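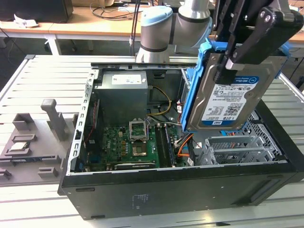 The drive in its blue caddy, over the bay. WD Blue, 1.0TB.

I bought a used Dell tower from Zavley's refurb counter for 50 dollars, sold "for parts or rebuild," and have lived with it on the bench since August. Friends keep telling me that old office desktops are the bargain of the decade. I wanted to like it more than I do.

The good part first, and it's the part everybody mentions. The side panel comes off and nearly everything you'd want to reach is right there once you lay the tower down. The hard drive rides in a blue plastic caddy that wraps around its edges. Squeeze, pull, done. I had the drive out in less time than it took to find a clean spot to put it. Plastic rails always worry me on a machine this old, and mine creak a little, but they haven't cracked.

Now the rest. "Tool-free" is a generous phrase that applies to the drive and then quickly stops applying. The cabling is a mess. There's a yellow bundle coming off the power supply that wants to sit exactly where your hand goes, and the SATA cables over by the drive cage have no obvious place to be. Uriel Jara, who talked me into this, says you tuck them once and forget them. I've tucked them 7 times.

Then there's the processor, or the lack of one. The socket was bare when I got it. The listing did say so, in the small print under the photos, and I'll take the blame for skimming. With the bracket up and the contacts exposed, I'm nervous every time I lean over with a screwdriver. Zavley could have put a plastic cover on it for pennies. A matching chip from Alva added 32 dollars before shipping, and at that point the bargain starts looking thin.
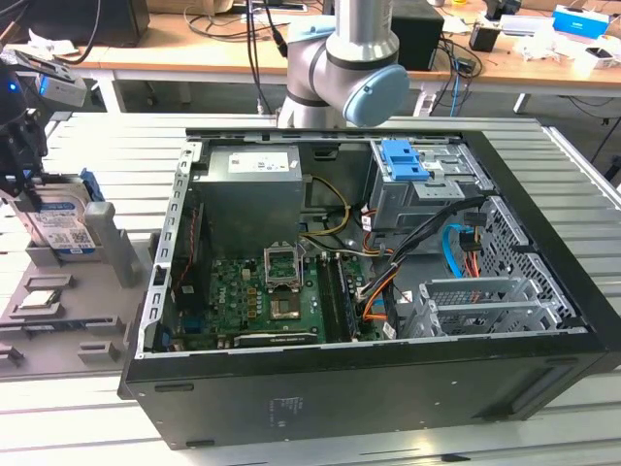 Expansion is better than I expected. The memory slots are easy to get at, and so is the long card at the edge of the board. The metalwork is solid, if a bit sharp along the inside, so watch your knuckles. I can't say much about noise or heat yet.

What about the 1 TB drive? It's a spinning disk with an unknown past. I'd use it for copies of things you already have somewhere else. Nam-gil Jeon thinks I'm being fussy and has run his system off an old one for years, which proves he's been lucky. Put a solid-state drive in for Windows and keep the old disk as storage, if you keep it at all.

So, 3 stars out of 5. As something to learn on, fine. You can take it apart on a Saturday-sized chunk of free time and not feel bad if you scratch it. As a cheap everyday computer, add up the missing pieces before you pay. I didn't, and I'm still waiting on the chip.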